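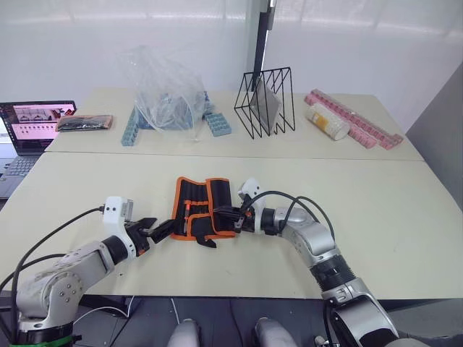 The Urnar open day is free, provided you register in advance, find the loading dock on your own, and agree to wear a visitor sticker the size of a paperback. I went to compare grippers, which is how some people spend a vacation day. Urnar is an integrator, so it doesn't build much itself. It buys other companies' arms and hands, makes them do chores, and lets you in twice a year, in spring and in September, to see how the chores are going. The chore at the first station was a black tool roll with orange trim, to be handled by two arms facing each other over a cream table, and by the time I had put my coat down the right one had hold of its edge and the left one was still on its way over.

Yvonne Entwistle, running the station, told us that a tool roll is a terrible thing to hand a robot. It's floppy where you want it stiff, and the stiff parts are the tools you'd like to keep. I own two of these rolls and have never managed to close either one neatly, so I was prepared to be generous.

The hands fitted that morning were the parallel two-finger type, sold under the name Flisska. I had come in favor of the Funanby, a softer three-finger hand that looks wonderful in a brochure. My shop has been arguing over the pair for 9 months.

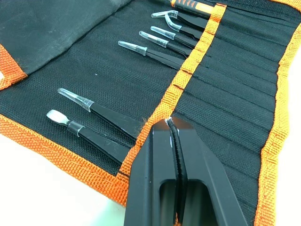 Here is what I wrote down for the people at work. The Flisska fingers are narrow at the tip, and for webbing and bound edges that counts for a lot. You can aim them at a strap and leave the fabric beside it alone. The Funanby, which got its turn after the coffee break, wants a handful. Give it a bottle and it's a delight. Give it a seam and it pats the thing like a nervous uncle at a christening.

Obadia Makori, who does the controller work, let us drag the closing force up and down on a tablet. There are 12 steps. Steps one through four are for optimists. I asked what step twelve was for and he said trade shows.

The Hầu controller itself I liked more than I planned to. It logs the grip width against the motor current, so afterward you can look up the moment a grasp went bad. The menus are another matter. Saving a preset takes more taps than filing my taxes, and the confirm button moves.

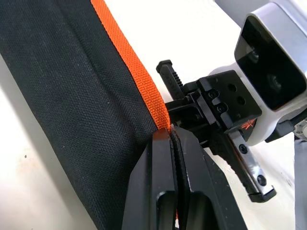
I spent longest on the wrist camera question, mostly because Kiều Tăng was willing to stand there and be pestered. Her view is that a camera close to the fingers earns its keep at the last inch, and that you still want one up high to tell you which inch. We have been trying to get by on the high one alone to save money. She was polite about this.

Lunch was sandwiches, 23 of them by the sign-up sheet, and I can report that people who design grippers take two at a time.

The afternoon talk on calibration ran long and I skipped the end of it to go back for another look at the fingertips. The pads are replaceable, two screws a side, and Yvonne let me swap a set with my own driver. The Funanby's skins come off as one piece and go back on like a wet sock. I'm putting in for the Flisska on a month's loan, with one wrist camera, and the Funanby fans at work can have the brochure.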